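Section 5: When the hands stop part-way through a hold

Now and then your Ledmont will pick something up quite happily and then refuse to let go. The panel shows fault 548 and both arms stay exactly where they are. Please don't worry – it's a grip fault, and you can usually clear it yourself with a little patience.

Caution: Do not pull the item free. The fingers are still under power and may close further.

1. Say "rest" once, clearly, and wait for the tone.
2. If no tone comes, press the stop button and stand well back from both arms.
3. Look along each arm for a cable that has snagged or pulled tight. Slack loops like those below are fine.
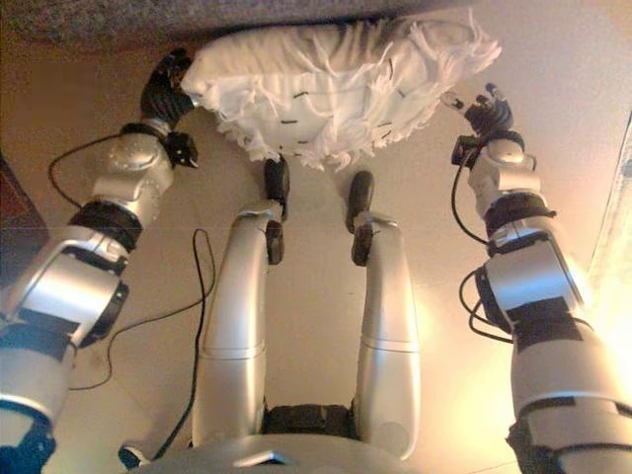 Anderson Siqueira wrote to us that his fault kept coming back every Thursday until he trimmed the loose threads off the thing he was practising with, as one had wound itself into a finger joint. We've added his tip as step 4, with our thanks.

4. Check the finger joints for threads or fluff, and lift out any you find with the plastic tweezers.
5. Release the stop button and choose Open Hands from the menu, keeping your own hands well away.

Note: If fault 548 changes to 195, switch off at the wall and ring Eltum before you try anything else.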